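From: Danang Majimbun
To: Komholm walkers list
Date: 2021-04-07
Subject: Re: Has anyone walked the whole Mernow path?

Rizwan Siddiqui wrote:

> Has anyone on the list done the Mernow path end to end? I've only ever
> managed the stretch by the weir, and the leaflet is so old that I don't
> trust it. I'm wondering whether to split it over 2 days, and whether
> the upper part is worth the climb. Also, is the bus still running?
> Rizwan

Hello Rizwan, and hello all,

Yes! I did the lot in December and I've been boring my family with it ever since. It's 22 miles if you start at the Komholm end, and I'd say split it, mainly so you can dawdle. The first half is flat and follows the river nearly all the way, with one dull bit past the allotments where you're stuck on the road.

The upper part is the best of it. You come out of the beech wood quite suddenly and there's the whole valley, right down to the church (I stood there eating a cheese roll for far too long and lost all feeling in my fingers). The top is only 398 metres, so please don't be put off by the word climb. The steep piece is over quickly, and there's a bench partway up with somebody's initials all over it.

Watch out for the turning after Paulík farm. The leaflet sends you left of the barn, but the path now goes right, through a new gate, and the old way ends in brambles. I know because I went into them - twice, in fact, as I didn't believe it the first time.
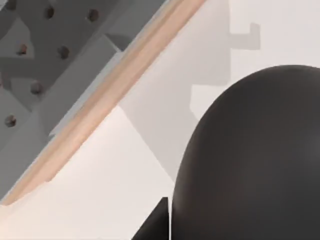 Grey plates and brackets, with small round holes (computer render)

For the night in between, I stayed at the Brutell, which has plain rooms, a drying cupboard for boots and enormous breakfasts. I paid 50 pounds, but do ring first as they may have changed things since then. They let me leave my bag in the hall while I went back down to look at the old mill, and the landlady lent me a much better map than mine.

The bus was running when I went, from the stop opposite the chapel. The last one back was earlier than I'd hoped, so check the times before you set off.

I'd love to do it again once the bluebells are out, and would gladly come along for either half if you fancy company! My legs are slow but I bring good cake. If anyone else has been up more recently, do say what the wood is like underfoot. It was all mud and leaves for me, and I'd like to know whether I can get away with my lighter boots.

All the best,
Danang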